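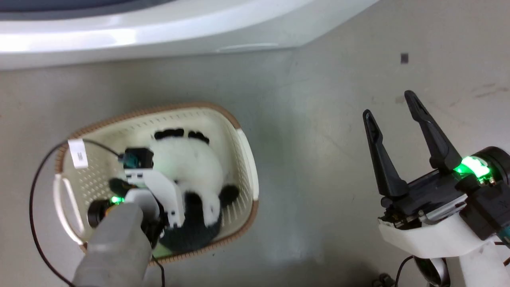

Grippers & End Effectors

Re: long fingers or short ones for soft stuff?

On 7th August, Kristof Van Wijk wrote:
> We have 2 sets of fingers from Vedel and can't pick. Has anyone
> tried the long ones on plush or cloth? Ours keep pinching
> the fabric and then letting go halfway up.

Hi Kristof, we're on the long black ones now, one gripper per arm, and I like them a lot more than I thought I would! The plush toy in the laundry basket is my favorite test (black and white, very fluffy, fills most of the basket). I send the left arm in and leave the right one open off to the side.

My one gripe is the cable. Ours loops out over the basket rim, so watch your slack if you go in at a steep angle. I'd also drop the closing speed before you touch the force setting. Mine is at 308 in the Derden controller, no idea what unit that is, sorry.

Which arm are you running, the Urier? If so I can send you my config (it's six lines, nothing fancy).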